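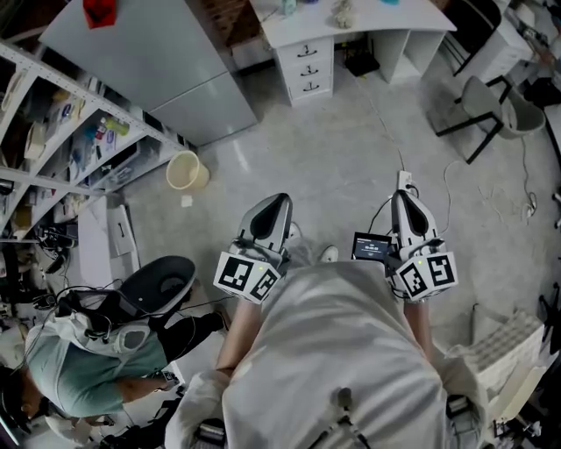

## Können Maschinen heute schon aufräumen? Meine Zweifel nach dem Lesen vieler Versprechen

**yawen_ng**, 5. März 2025

Guten Tag zusammen,

ich lese in diesem Forum schon länger mit und möchte eine Frage stellen, die mich beschäftigt. In meiner Firma, Galla, wird überlegt, ob wir für das Lager und die Teeküche ein Gerät anschaffen, das Kleinteile in Regale einräumt und Abfall aufhebt. Der Verkäufer von Flulia hat uns gesagt, dass so etwas „in der Praxis angekommen“ ist.

Auf dem Foto hält eine Person in jeder Hand einen Greifer, unter jedem sitzt ein Würfel mit schwarzweißen Mustern. Der Mensch macht also noch alles mit den eigenen Armen. Daneben steht ein Regal mit Flaschen, Kleberollen und Schachteln, und auf den Fliesen liegt ein Papierschnipsel neben dem gelben Papierkorb. Genau solche Arbeit meine ich. Wer von Ihnen hat damit echte Erfahrung?

---

**pinyu_y**

Hallo Ya-wen,

ich arbeite seit zwei Jahren mit solchen Handgreifern, im Projekt Jerico. Die Muster auf den Würfeln dienen bei uns dazu, dass die Kamera die Lage der Hand berechnen kann. Wir haben 2528 Aufnahmen gesammelt, nur für das Einräumen von Schachteln. Mit bekannten Schachteln auf einem freien Brett funktioniert es gut. Sobald das Regal so voll ist wie auf Ihrem Bild, wird es schwierig.

Für die Teeküche würde ich heute noch kein Geld ausgeben.

---

**cheukhei**

Das sehe ich anders. Bei uns in der Werkstatt steht ein Arm an der Bohrmaschine, er legt Teile ein und nimmt sie heraus. In der letzten Woche 200 Stück, und ich musste 3 Mal hingehen. Das ist eine Arbeit, die vorher ein Mensch den ganzen Nachmittag gemacht hat.

Man darf nur nicht ein Gerät kaufen, welches „alles“ können soll.

---

**yawen_ng**

Danke für beide Antworten. @cheukhei, liegen die Teile bei Ihnen immer an derselben Stelle?

---

**cheukhei**

Ja, in einer Schale mit Fächern. Die Schale haben wir selbst gefräst.

---

**pinyu_y**

Dann ist es für mich ein anderer Fall. Ihre Schale hat die schwere Hälfte der Arbeit gelöst. In einem Haushalt fräst niemand eine Schale für den Müll.

---

**cheukhei**

Warum eigentlich nicht? Für die Spülmaschine haben wir auch alle Körbe gekauft und die Teller danach ausgesucht. Man passt die Wohnung der Maschine an, das war immer so.

---

**sumyee**

Ich möchte etwas zu den Kabeln sagen. Auf dem Foto liegen sie unter dem Regal, auf dem Boden und bei der Steckdosenleiste. Mein Saugroboter bleibt an einem einzigen Ladekabel hängen und ruft dann um Hilfe. Ein fahrendes Gerät mit Arm hätte in so einem Raum vermutlich dasselbe Problem. Bevor man also über das Greifen diskutiert, sollte man prüfen, ob die Maschine überhaupt bis zum Regal kommt.

Und noch eine Frage an Pin-yu: Weiche Sachen, zum Beispiel eine Tasche oder ein Stofftier, geht das?

---

**pinyu_y**

Aufheben ja, ordentlich hinlegen selten. Eine Tasche verändert ihre Form, sobald man sie anfasst. Wir haben mit den weichen, flossenförmigen Fingern bessere Ergebnisse als mit den harten, aber ich würde es keinem Kunden versprechen.

---

**siuming**

Bitte den Verkäufer um eine Vorführung in Ihrem eigenen Lager, mit Ihren eigenen Kartons, und ohne dass er vorher aufräumt. Bei uns hat Flulia das abgelehnt. Die Firma Siu war einverstanden, brauchte aber einen Techniker, der die ganze Zeit daneben stand.

---

**yawen_ng**

Das ist ein guter Vorschlag, ich werde danach fragen. Für die Teile im Lager könnte ich mir die Lösung mit der Schale vorstellen. @cheukhei, darf ich Ihnen wegen der Maße eine private Nachricht schreiben?

---

**cheukhei**

Gerne. Die Zeichnung schicke ich Ihnen als PDF.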